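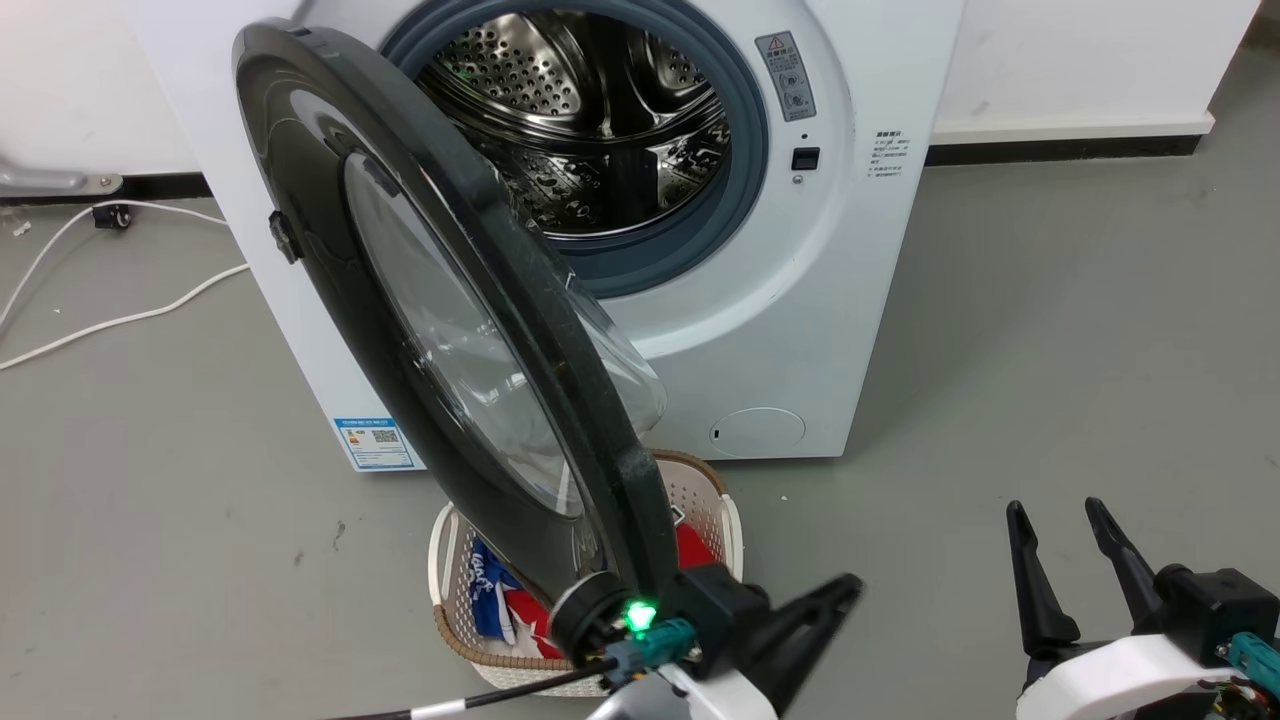

Lernen durch Vormachen (Robotik)

Von der Redaktion Technik, November
Lesezeit: 2 Minuten

Lernen durch Vormachen, auch Imitationslernen oder Programmieren durch Demonstration, bezeichnet Verfahren, bei denen ein Roboter eine Aufgabe aus vorgeführten Bewegungen übernimmt. Die Bewegungen werden dem Gerät entweder von Hand beigebracht, indem eine Person den Arm führt (kinästhetisches Führen), oder per Fernsteuerung (Teleoperation). Aufgezeichnet werden in der Regel Gelenkstellungen, Greiferöffnung und Kamerabilder. Aus diesen Daten wird ein Modell berechnet, das später ohne Bediener handeln soll. Wie weit es das tatsächlich kann, ist umstritten.

Verfahren

Beim Führen von Hand spürt die vorführende Person den Widerstand des Arms und meist auch den des Gegenstands. Ihre Hände geraten dabei leicht ins Kamerabild, was die Aufnahmen für manche Zwecke unbrauchbar macht. Bei der Teleoperation tritt dieses Problem nicht auf. Dafür fehlt oft jede Kraftrückmeldung, und ungeübte Bediener drücken zu fest oder greifen daneben.

Beliebte Übungsaufgaben stammen aus dem Haushalt. Die Tür einer Frontlader-Waschmaschine verlangt dem Greifer einiges ab: Sie schwenkt um ein Scharnier, der Greifpunkt wandert also auf einem Kreisbogen. Wer den Rand zu starr fasst und geradeaus zieht, belastet Arm und Scharnier. Bei zweiarmigen Systemen bleibt der andere Greifer während dieses Schritts häufig untätig, obwohl seine Stellung mit aufgezeichnet wird. Ob ein Modell daraus etwas Nützliches lernt oder nur das Stillhalten, wird in Veröffentlichungen selten untersucht.

Datenmenge und Auswahl

Der Anbieter Drener gab für sein System Storkbridge 20 Vorführungen je Aufgabe als ausreichend an. Das Vergleichsprojekt Furnival kam mit 100 Vorführungen derselben Türaufgabe auf eine Erfolgsquote von 51 Prozent, sobald das Gerät an einem anderen Platz stand. Die Zahlen sind nur bedingt vergleichbar, da Drener die Maschine zwischen Training und Prüfung nicht verrückte. Misslungene Vorführungen werden vielerorts vor dem Training gelöscht. Das Modell bekommt dann kaum zu sehen, wie man sich aus einem Fehlgriff befreit.

Kritik

Kritiker bemängeln vor allem die Wortwahl. Was als selbstständige Hausarbeit vorgestellt wird, ist in Werbefilmen mitunter ferngesteuert, und der Hinweis darauf fehlt oder steht im Kleingedruckten. Auch der Arbeitsaufwand bleibt meist ungenannt. Im Projekt Jotora wurden zwar die Laufzeiten der Aufnahmen veröffentlicht, das Zurückstellen der Gegenstände zwischen zwei Durchgängen jedoch nicht erfasst. Einheitliche Prüfvorschriften für Haushaltsaufgaben haben sich bisher nicht durchgesetzt.

Zuletzt aktualisiert: November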